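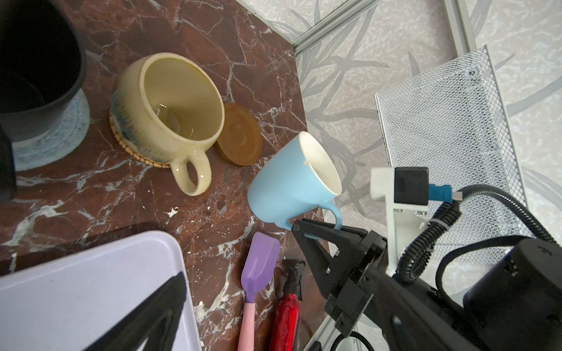 Does the wrist camera help, or does it only help on our table?

Project report, Tímea Szilágyi and Carla Kassab
Second draft, September

1. What we were asked to check

The group before us trained a policy on the Trider arm to pick up a mug by its handle and set it on a coaster. Their report says that adding a wrist camera "solved" the handle problem. We were given their code, their demonstrations and the same kitchen-style counter, and asked to repeat the result. We did repeat it, mostly. We are less sure than they were about what it means.

2. The claim

The older setup used one fixed camera looking at the whole counter. The arm would reach the mug and then close next to the handle, or on the rim. With the wrist view added, the gripper lined up with the handle far more often. The explanation offered was that the policy "learns where handles are." Nothing in their tests separates that from a simpler story, where the policy learns what this counter looks like when the gripper is in a good spot.

We worry about the simpler story for a reason. From the wrist, a lot of what the policy gets is background. The countertop is dark reddish-brown marble with pale veins running through it, and veins make very good landmarks. So does the line where the counter meets the patterned wall. A network could do well by matching those and hardly looking at the mug.

3. Data

We started with 1000 demonstrations from the earlier group and added our own, for a total of 1065. Most of ours use the light blue mug, with the cream mug left standing as a distractor. Carla did nearly all of the driving, so our part of the data has one person's habits in it. She likes to come in low and tilt the mug early. The policy trained on the full set tilts early too, which we noticed only after training.

4. Changes we made

We trained with the Movow code using the settings we were handed. Then we ran the same policy under 4 conditions: the counter as it was, the coasters moved, the marble covered with a plain cloth, and the two mugs swapped.

Moving the coasters made little difference to grasping. It did hurt placing, as you would expect. Covering the marble hurt grasping badly. The arm still went toward the mug but stopped short or closed early. Swapping the mugs fell somewhere between, and we don't trust that number because the cream mug is larger and its handle is a harder target anyway.

5. What we think this shows

The wrist camera helps. We don't dispute that. But the cloth result is hard to square with a policy that has learned handles. A cloth also changes the light and gives the mug a softer base, so it isn't a clean test. We had 2 cloths and used only one.

6. Not done

We wanted to mask the background in the wrist view and retrain. The Konwood machine was booked until after our deadline. We also never ran the fixed camera alone on the cloth, and we should have done that first.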